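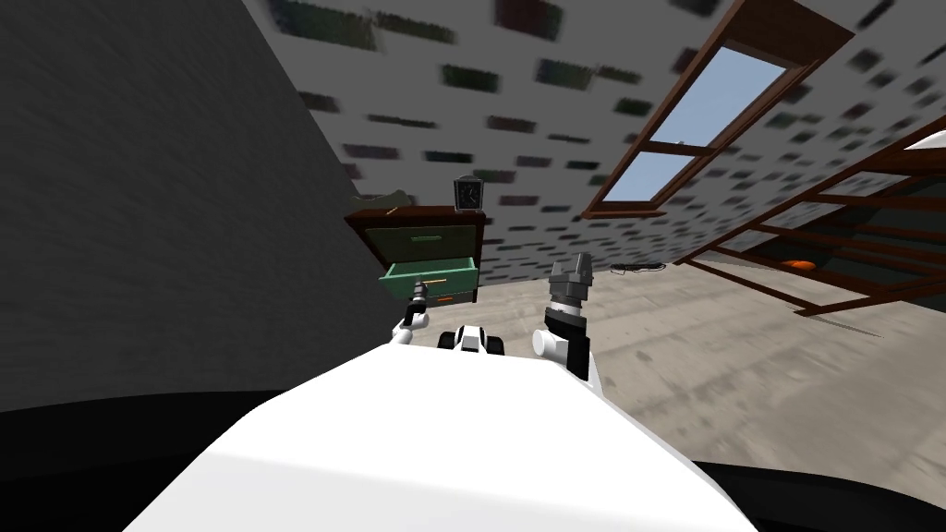

Speaker notes: Planning the Mirani equipment buy
Slot: after the coffee break, 20 minutes plus questions
Speaker: Sadia Rajput

Opening (2 min)

Say who I am and what I run. Two-arm work at Drudau, budget holder for the last two cycles. The talk covers what we spent before we bought any hardware and what we would move to a different line next time.

Ask for hands: who has a purchase request open right now? Who has one that was sent back?

Simulation before purchase (4 min)

We ran the drawer task in simulation first. Osaze Nwankwo built the room in Flomia, and Amarachi Omoregie wrote the task list. Setup took 300 staff hours. Finance asked why that was charged to equipment. My answer was that those hours decided which equipment we asked for. They accepted it the second time, with the hours shown on their own line.

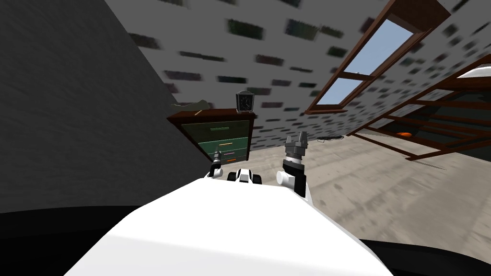

Simulated room: both arms, with the dresser ahead and the window on the right.

Explain that the quote we had in hand was for one gripper type on both arms. We had no basis for agreeing or disagreeing with it until the task was running.

Do not get into physics settings here. Shahzad Bugti covers that in the next talk.

Grippers (5 min)

Main cost lines, read slowly:
Gripper, per unit: 3450
Spare fingers and mounting kit: 900
Two-year service plan: 2824
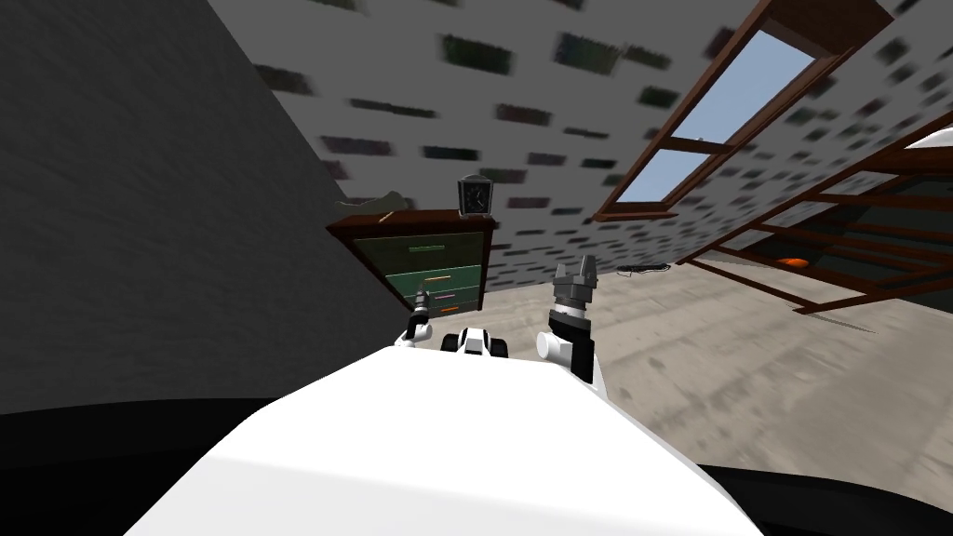
Spare parts belong in the first request. We left them out the first year and had to raise a second order, which went through the whole approval chain again. Write the request around the smallest part of the job, too. Our first draft said "opens drawers" and gave the drawer width. The handles matter more. On this dresser the third drawer has a short pink handle and the second has an orange-yellow bar, and a supplier needs to hear about both before quoting a finger size. Mohsin Magsi now sends a one-page sheet of handle dimensions with every request for quotes.

If someone asks about Urkedura: they supplied the loan units, we paid shipping both ways, and the loan agreement took longer than the loan. Leave it there.

Floor space and power (3 min)

Get the room measured before the order is signed. We had the base footprint from the data sheet and forgot the reach with both arms out. Moving one bench meant moving a power drop, and facilities billed us for it separately.

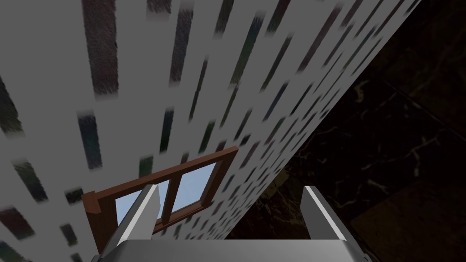 Facilities work is also slow to schedule. Put the request in when the quotes go out. If the purchase falls through you can cancel it, and ours had no cancellation fee. Check yours.

Timeline (3 min)

Requests close in September. Work back from that date: quotes in hand a month before, handle sheet and room plan a month before that. Simulation work has to be finished by the time the sheet goes out.

Close (1 min)

Offer the blank budget template. Email list is at the side table. Hand over to Shahzad.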